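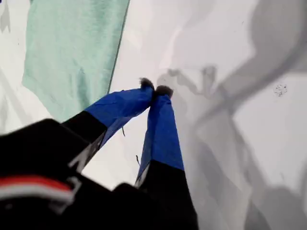

Gripper with blue-covered fingers beside a light green cloth, Kescombe demonstration area

Visit report: Kescombe open day
Tuesday, December 3, 2024

The delegation from Cileck attended the Kescombe open day at the invitation of the host. The visit followed correspondence in November and was intended to inform our own plans for training robots on the handling of clothing and household linen.

Teaching by remote control

The morning was given over to the Indura project, in which a robot is shown a task by a person who guides it from a control station. Each attempt is recorded from start to finish and reviewed before it is accepted for training. At the time of our visit the project held 2,259 recorded attempts, of which 1,285 had passed review.

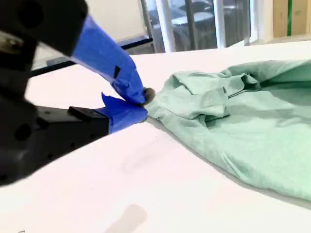 The taped fingers closed on the edge of the garment

Cloth was chosen as the main subject of study. A garment does not keep its shape when lifted, and the operator must judge where to take hold of it. Staff explained that new operators spend two days on practice before any of their work is kept, and that most rejected attempts fail at the first grasp – too much fabric taken up, or too little.

The fingers of the gripper are wrapped in blue painter's tape, with the two tips meeting in a narrow pinch. 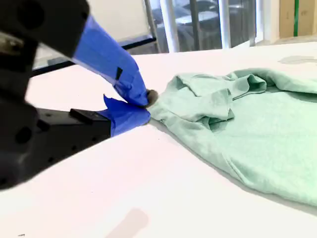
Members of the delegation asked how much guidance operators receive on the order of movements. The host replied that the written instructions are kept short. Operators are told how the garment should lie at the end of the task and are otherwise free to choose their own method, although long pauses are discouraged. Clegg, which supplies the review software, is preparing a means of marking pauses automatically.

There was some discussion of guiding the arm directly by hand. Kescombe has used this method for simpler tasks and considers it easier to learn, but prefers remote control where two arms share a table.
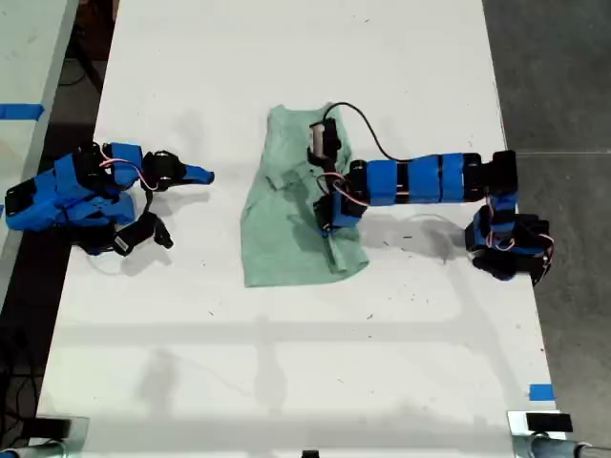
Matters for follow-up

Kescombe has agreed to send its operator instructions and its review form. Cileck will provide a list of the garments handled at its own site – including knitted items – so that a joint trial can be considered. A return visit has been offered, and dates will be circulated to members by the office.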